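Workshop tips: teaching an arm to work inside a PC case

These notes cover demonstrations given by hand (guiding the arm with the brakes released) and by remote control (leader arm, 3D mouse or handheld controller). They assume the arm is installed, the stop button is within reach and the gripper is calibrated.

Before recording

Disconnect the tower from the wall and hold the power button for several seconds. Lay it on its side, open side up, and mark the position of the case on the table with tape. If the case shifts by a few millimeters between takes, the policy learns the shift along with the task.

Tie back any cable that is not part of the task. If the cable is part of the task, leave it free and vary its starting position from one take to the next.

Keep parts in a printed holder on the same side for the whole session. PLA is adequate. Chamfer the slot edges at 45 degrees or the module will catch on the way out.

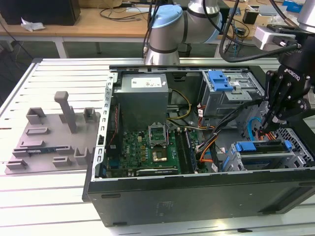
By hand or by remote

Hand guiding suits approach paths and large motions. It is less suitable for final insertion. The operator's push is added to the wrist force reading, and the recorded force is then wrong. The operator's forearm also blocks the camera.

Remote control keeps both the force data and the view clean. Scale the motion down near the board; 3:1 is a good starting ratio. On our Firnik leader arm the scale is set with the foot pedal, and it should be changed only while the follower is stationary.

With two arms, park the idle one above the rear edge of the case, elbow outward. Record its joint values as well, even if it never moves.

Giving the demonstration

Start each take from the same home pose. Pause for one second above the part before closing the fingers, and again after. Those pauses make the take much easier to segment later.

Approach cables from above with the fingers parallel to the run. Close slowly and stop at contact. Full grip force will deform a SATA connector shell.

If a take goes wrong, decide at once whether to recover or discard. A clean recovery is worth keeping under its own tag. A hesitant one should be deleted.

Plan on 40 takes per subtask. Of the last batch for the Kurnden cell, 36 were usable; the rest had dropped frames from a loose USB plug. Check the plug first.

Storage

Name files by subtask, operator and take number. Write the motion scale into the header. Our archive stands at 1,963 takes, and the early ones without a scale value cannot be mixed with the others.

Notes by Grażyna Głowacki. Last revised May 8, 2025.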